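Ticket 268: Laundry room, Stikeck building. Dryer 2 stops mid-cycle, load still damp
Status: Closed
Opened: 11/1/22
Reported by: Yakubu Ogundipe
Assigned to: Benedito Figueiredo, Tustero Appliance Service
Unit: Juloren vented dryer, electric, front load

Original report
Dryer 2 shuts off before the timer runs out. Drum stops, display stays lit, no error code. Restarts if left alone for a while, then does it again. Cotton items come out damp, towels worst. Dryer 1 on the same wall is fine. Lint screen was cleaned before each load. Breaker has not tripped.

Entry 1, Figueiredo
Asked for run time to first stop, load size, and whether the cabinet top feels hotter than on dryer 1. Asked that the unit not be used overnight until checked.

Entry 2, Ogundipe
First stop at 18 minutes on Cotton High with a normal load. Same load on Low ran the full cycle. Top of the cabinet is noticeably hotter than dryer 1. There is also a faint hot smell near the back. Unit is unplugged for now.

Entry 3, Figueiredo
Stopping on High and finishing on Low points to overheating. The motor has its own thermal protector that opens when the motor gets too hot and closes again after it cools. That fits the restart behavior. Causes, in the order I will check them: blocked exhaust, failing cycling thermostat, worn drum rollers loading the motor.

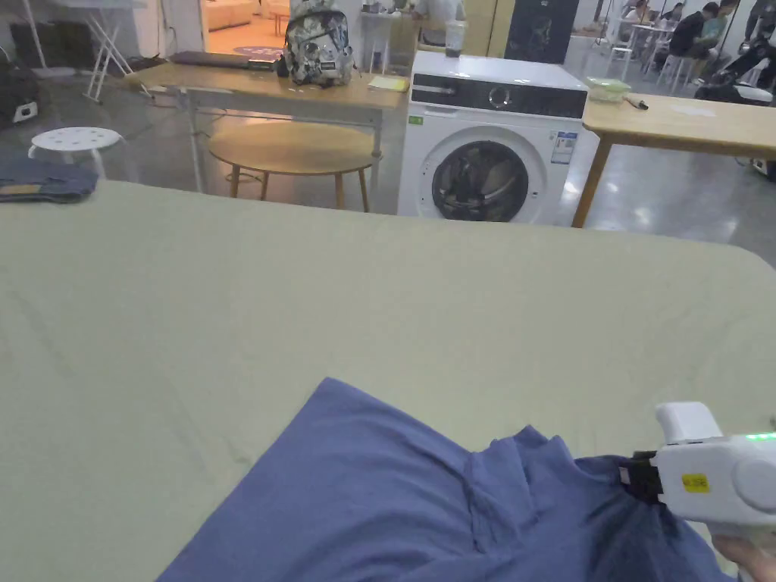 Could the heating element be causing the stops?
A grounded element can run hot even on a low setting, but this unit completes the Low cycle without trouble. I will measure the element anyway while the back panel is off. An open element would give no heat at all and would not stop the drum.

Entry 4, Figueiredo (on site)
Pulled the unit out from the wall. Flexible duct behind it was crushed nearly flat where it meets the wall collar. Heavy lint packed on the dryer side of the crush. Removed the duct and ran the dryer empty on High for a few minutes with the outlet open. Strong airflow at the outlet, so the blower wheel is good.

Readings with power disconnected:
Element: continuity good, no path to ground.
Cycling thermostat: closed when cold, as expected.
High limit thermostat: closed.
Thermal fuse: closed.
Rollers: turn freely, slight wear on left rear, not replaced.
Belt: no cracks.

Outside hood: flap stuck half shut with lint. Cleaned and moves freely.

Entry 5, Figueiredo
Replaced the flexible section with rigid metal duct and one elbow. Joints closed with foil tape, no screws through the duct wall. Vacuumed the blower housing and the cabinet floor. Pushed the unit back and checked that the elbow clears the wall. Ran a full Cotton High cycle with a wet load supplied by Ogundipe. No stop. Load came out dry.

Entry 6, Ogundipe
Ran 7 loads since the repair, all on High, no stops. Hot smell is gone. Question on the invoice: it lists a thermostat. Was one fitted?

Entry 7, Figueiredo
No thermostat was fitted. That line was carried over from the Yusuf Street job and has been removed. Corrected invoice sent. Duct, elbow, tape, and labor remain.

Entry 8, Figueiredo
Notes for the unit record. Duct on dryer 2 was last cleaned in August according to the sheet on the wall, so the crush probably happened when the unit was pushed back after that cleaning. Dryer 1 still has the flexible type. It is not crushed, but I recommend the same rigid section there at the next visit. Do not push either unit past the tape line on the floor.

Entry 9, Ogundipe
Corrected invoice received. Approved the duct change for dryer 1, please open it as a separate ticket. OK to close this one.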